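Lantern Procession of Utano
Safety checklist for large lanterns, carrying teams and the route, with comments from the inspection

The list is used before the evening procession from the Pisato yard to the river meadow. It was first made for our own teams, but several neighbourhood groups have asked for it, and so it is now on this page with my comments from the September inspection. My mother tongue is not English. If a sentence is unclear, please write to the workshop desk before you decide what it means.

Mark each point as OK, REPAIR or STOP. REPAIR means the lantern may come to the yard but may not be lit. STOP means it stays where it is. An empty line is read as STOP.

PART A. FRAME AND PAPER

A1. Bamboo ribs have no splits longer than a finger.
Result: REPAIR
Comment: The carp lantern has a split on the lower rib near the tail. It was bound with cotton tape, and the tape is good work, but the rib below it still moves when you press it. A new rib must be put in. Tape alone is accepted only for small cracks in the upper half.

A2. All knots are tied, glued and dry.
Result: OK
Comment: Glue on the heron was still soft in the morning and hard at the second look in the afternoon.

A3. Paper is treated against fire, and the test strip is attached to the form.
Result: OK for all except the boat
Comment: The boat came with a strip from a different roll of paper. I do not say that the paper is bad, only that I can not know it. Please cut the strip from the same roll which covers the lantern, and write the name of the lantern on it. The treatment washes out, so paper which has stood in rain must be tested again.

A4. No loose paper edges near the lamp.
Result: REPAIR
Comment: Inside the boat there is a flap which hangs down when the lantern leans forward. When it stands straight you do not see it. Always lean the lantern in both directions during this check.

A5. The carrying poles go through the frame and are locked at both ends.
Result: OK
Comment: The new wooden pins from Veltavico fit well. The old pins may be used for one more season if they are not worn round. Do not mix old and new pins on the same pole.

PART B. LIGHT AND CABLE

B1. Only battery lamps. No candles, no oil, no gas, also not for the opening picture.
Result: OK
Comment: Every year there is a question about candles. The answer is the same.

B2. The battery box is closed, fixed to the pole and reached without a ladder.
Result: REPAIR
Comment: On the heron the box sits too high. The tallest carrier could open it, but this person is not always at that place. Move it down to the level of the shoulder.

B3. The switch is known by the whole team.
Result: OK
Comment: I asked the youngest carrier of each team to turn the light off while I looked at something else. All of them did it quickly. The fox team had painted their switch orange, and I recommend this to the others.

B4. The lamp has burned for 3 hours in the closed lantern and the paper beside it is not warm.
Result: OK for the fox and the carp, not done for the heron
Comment: The test was started for the heron, but the battery was not full. It must be repeated from the beginning. Two short tests added together do not count as a long one.

B5. Spare battery is carried by the team leader.
Result: OK
Comment: Please carry it in a dry bag, not in the trouser pocket together with keys.

PART C. WIND AND WEATHER

C1. The wind is read at the river meadow, not only in the yard.
Result: OK
Comment: The Pisato yard has walls on every side and the air there is always calm. At the meadow it can be quite different at the same minute. The reading is taken at 17:00 and once more before the first lantern leaves the gate.

C2. Each large lantern has 4 guide ropes, and there is a hand on every one.
Result: REPAIR
Comment: The boat team has enough ropes but too few people, and they had planned to tie one rope to the pole. A rope tied to the pole does nothing against the wind. Either another helper is found or the boat goes on the wheeled base.

C3. The team has practised laying the lantern down.
Result: OK
Comment: It was done on grass and on stone. On stone please put the blanket first. The carp went down a little fast, and its left fin must be looked at again under A1.

C4. Everybody knows the signal for stopping.
Result: OK
Comment: The signal is the low drum, struck without pause. The wooden clappers are only for rhythm. Last year one group played clappers very strongly at the bridge and the people behind them stopped, so this should be told again at the evening meeting.

PART D. ROUTE

D1. Street surface is walked and marked.
Result: OK
Comment: The loose stones before the bakery were repaired by the town. A metal cover near the well is still slippery, also in dry weather. It gets a rubber mat.

D2. Free height under wires and branches.
Result: REPAIR
Comment: The plum branch at the corner of the school lane is now too low for the heron. The owner of the garden has agreed that it may be tied up for the evening. It should not be cut. Use soft rope.

D3. Niskanen Bridge: only one large lantern on the bridge at a time, distance to the next lantern 100 metres.
Result: OK
Comment: The distance is painted on the kerb with washable paint. The music group must keep walking while they cross. Visitors like to stand on the bridge for the reflection in the water, and a steward should stay at each end.

D4. Side street for the ambulance is open.
Result: STOP in the first check, OK in the second
Comment: A delivery trailer stood there. It was moved while I waited. The sign must be put out already in the morning, not when the stewards arrive.

D5. Water buckets and extinguishers are in place.
Result: OK
Comment: Buckets were full. The extinguisher at the tea stall was behind folded chairs and I asked to have it in front.

PART E. PEOPLE

E1. Carriers wear flat shoes with closed toes.
Result: OK
Comment: Straw sandals look very beautiful with the festival coat. They may be worn at the closing dance.

E2. Sleeves are bound and hair is tied or clipped up for everybody who works at the poles.
Result: REPAIR
Comment: Two festival coats had sleeves so wide that they caught on the pins. The cord for the sleeves is in the costume chest, lower drawer. Long scarves stay in the dressing room.

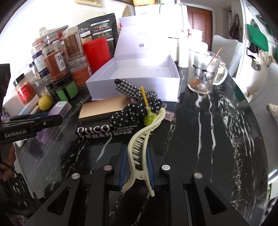
One carrier from the fox team wrote to us afterwards that point E2 is correct but comes too late in the list, as the sleeves should be checked before anybody touches a pole. In her group the cords are given out together with the coats, and a coat without cord is not given out at all. She also asked if gloves are allowed. Her opinion was that the thick ones are worse than none, for you do not feel when the pole begins to turn.

I agree with the first remark, and in the next version the point will move to the start of Part C, before the practice. About gloves: thin gloves with a rough palm are allowed, thick gloves are not. Wool is not allowed either, it slides on the varnish.

E3. Children walk with hand lanterns only, on the inner side of the street, with one adult to every 3 children.
Result: OK
Comment: The school has sent the list of adults. Parents who come to take photographs are welcome, but they can not be on this list at the same time.

E4. Nobody carries for the whole way.
Result: OK
Comment: The change places are the well and the meadow gate. The change is made with the lantern resting on its stands. Changing while walking was tried in the practice and I ask you not to do it again.

E5. Drinking water at both change places.
Result: REPAIR
Comment: At the well there was tea but no water.

PART F. AFTER THE PROCESSION

F1. Lamps are off and batteries are taken out before the lanterns go into the store.
Result: to be checked in the evening
Comment: Batteries go into the metal box by the door. A battery that has fallen on the street goes into the separate box with sand, even if it looks whole.

F2. Ropes are hung, not rolled wet.
Result: to be checked in the evening

F3. Damage is written on the card of the lantern the same night.
Result: to be checked in the evening
Comment: A few words are enough. "Fin loose" is a good note. "Some problem" does not help the person who opens the store in spring.

OPEN POINTS BEFORE LIGHTING

Carp: new lower rib, look at left fin.
Heron: battery box lower, long lamp test again.
Boat: correct paper strip, inner flap, helper for the rope or wheeled base.
Fox: none.
Route: rubber mat at the metal cover, plum branch, sign for the side street, water at the well.

The second inspection takes place in the Pisato yard when the open points are reported as finished. Please bring the lantern with its poles already in, and bring the same form, not a new one. Empty forms lie in the Veltavico workshop beside the paper rolls.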